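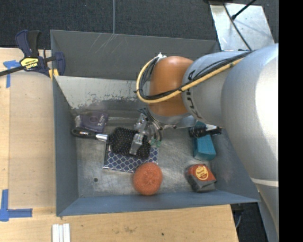
Reviews > Data Collection > Bin Picking

Remberg Grasp Logger, second release

Remberg sells the Grasp Logger as a recording kit for teams collecting pick examples. We ran it on a KUKA arm over a metal bin for 3000 attempts. Each record holds the camera view, the joint path, the gripper state and a pass or fail label.

Setup took three hours, most of it on camera calibration. Logging was stable. The software dropped 267 records, all during network writes; local storage fixed this.

Labeling is the weak part. A brush lying over a flat item is stored as one object unless the operator splits it by hand. Bekance's logger handles overlap better but costs more.

Export works with Jukton without conversion. Recommended for single-arm cells.

Score: 80/100

Filed under: Robot Learning, Hardware Tested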